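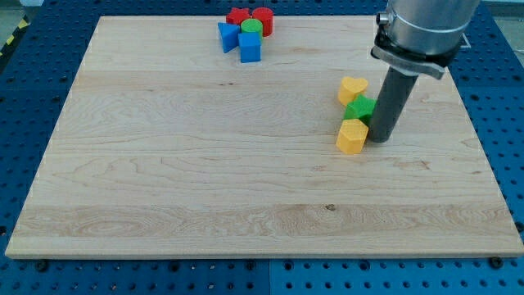
Notes for my talk: A small charge on overnight stays, and how we explained it in Kallcombe

Oskari Eskola, revenue office, Kallcombe town council

Slide 1. Title

Good morning, thank the hosts. Say my name slowly. Say that I speak for the revenue office and that the elected members have their own opinions, which differ.

Ask who in the room works for a council and who keeps a guest house. If there are many guest house keepers, spend more time on slides 5 and 6 and leave out slide 9.

Slide 2. Where Kallcombe stands

Kallcombe is a seaside town. We have 67 places where a visitor can pay for a bed, from the big hotel on the front to single rooms in family houses. In winter the town is quiet. In summer the bins, the toilets, the beach steps and the car parks are used by many more people than live here, and the bill is paid from the same budget as in winter.

The members wanted more income and did not want to raise the parking price for a third time. The parking price is paid also by people who come to the dentist. This argument was used in the meeting by both sides, so please do not think it was decisive.

Slide 3. What was proposed

One pound per adult per night. Children free. After the fifth night no more is paid, so a long stay costs the guest five pounds and then it stops. The keeper collects the money together with the room price and sends it to us every quarter.

Explain here the word "levy". In our first letter we wrote "levy" everywhere, and several people telephoned to ask if it was a fine. In the second letter we wrote "overnight charge". I recommend this. In my own language there is one word for all these things and I did not see the problem until the telephone started.

Slide 4. The neighbours

Ellska, the next district along the coast, has no charge. This was the strongest objection and we took it seriously. A keeper on the east road can see the Ellska boundary sign from her breakfast room. Will a family drive two more miles to save a few pounds? We did not know, and I still cannot prove anything, as the weather changed the season more than we did.

Pause. If somebody asks for the figures for Ellska, say that they belong to Ellska and I do not have permission to show them.

Slide 5. The consultation

We received 806 answers. For a town of our size this is a lot. The parking consultation before it got a thin folder.

Paper forms were placed in the library, at the market office and in the Najjar bakery, whose owner offered his counter. The bakery forms came back in a large number, some with butter on them. The online form was open during the same weeks. We closed everything at noon on a Sunday, which was a mistake. People expected to have the Sunday evening, and we had to accept late answers for reasons of fairness and then explain to the early ones why we did so. Close on a working day, when a person can answer the telephone.

Almost 70 per cent said yes to the charge, if the money stays in the town. Please read the second half of the question as well. Without this condition we had no idea what people thought, as we did not ask. One member later quoted the result without the condition and the local paper corrected him, quite rightly.

The keepers were much less positive than the residents. I show the two groups in separate charts. In the first report we had them in one chart, and the keepers felt that they had disappeared in it. I understand them. They were the ones who would do the work.

Slide 6. What the keepers told us

Go slowly here, it is the part I care for most.

They did not complain so much about the pound. They complained about the form. Our first return asked for the name of each guest, the date of arrival, the date of departure and the home country. For a woman with two rooms and a dog to walk this is an hour in the evening. We removed the names and the country. Now the return has the number of adult nights, the number of nights over the limit, and a signature.

They also asked what to do when a guest refuses to pay. In the first text we had written that the keeper is responsible. In the final text the keeper writes the refusal on the return and our office decides if we follow it. So far we have followed none, the sums are too small for the stamp.

And they asked about guests who booked before the decision. We made a rule that a booking already confirmed is free from the charge. It costs the council some income in the first summer, and I think it saved us a good deal of anger.

Slide 7. The system

We use Stestent for the returns, the same program we had already for market pitches. It was not made for this and the screen still says "stallholder" in one place. The supplier has promised to change it. The keepers laugh about it, I do not mind.

A paper return is also accepted, and will be. More keepers use paper than we thought in the plan. One person in my office types them in, and it takes her a morning each quarter. This cost was not in the plan either. If you make a plan, put it in.

Slide 8. Where the money goes

Show the page from the council website. The income has its own line in the budget, and the line has a list under it: the beach steps, longer opening of the toilets at the harbour, a second emptying of the bins in the high season. The list is updated after each quarter.

Somebody will ask if the council has at the same time reduced its ordinary money for the same things. It is a good question. For the toilets the answer is no. For the bins the answer is partly yes, the ordinary budget was lowered a little in November and the new income covered it. Say this plainly. When I tried to say it in a more beautiful way at the residents' meeting, it went badly and took a long time to repair.

Slide 9. Things I would do differently (leave out if we are late)

Visit the keepers before the draft and not after it. I went to most of them in the end, by bicycle, and drank very much tea, but the draft was already printed.

Ask the finance people of the campsite separately. A tent pitch is not a room, and our rule about adults per night fitted it badly. There is still a discussion with the campsite about motorhomes that arrive after ten in the evening and leave before the office opens.

Write the questions and answers sheet in shorter sentences. Mine had a sentence of five lines - a colleague cut it into four and it became clear.

Slide 10. Next steps

The members will look at the charge again after the second full season. They can keep it, change the price or stop it. Our office will give them the numbers and a short report with the comments of the keepers printed in full, also the unfriendly ones.

Questions. Repeat each question into the microphone before the answer, the back rows did not hear last time. If the question is about hotels in general taxation, say that I am not a tax lawyer and take a name and address.

Copies of the one-page return are on the table by the door. Take the spare ones home with me afterwards.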